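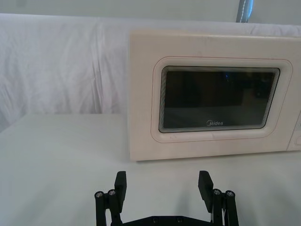 January. Subs' desk down to 2 of us again, me and Kieran. Print run cut by another 1,000 and the Vidham car ad gone from page 9 — Conall says hold the space, hold it for what. Filed the council piece at 6.40, cut to nothing.

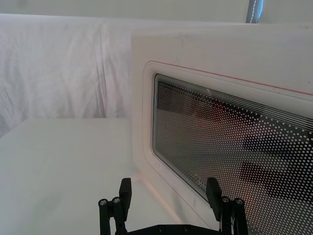
The microwave, door shut.

Fagerlund people in upstairs all afternoon, door closed. No word on the Prurnden edition. Asked Muireann straight out if it was folding.
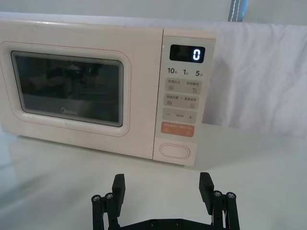
Not before Easter, she said, and don't go repeating that to Tomás. So now I know and wish I didnt. Splash still not settled. Bed at one, probaly.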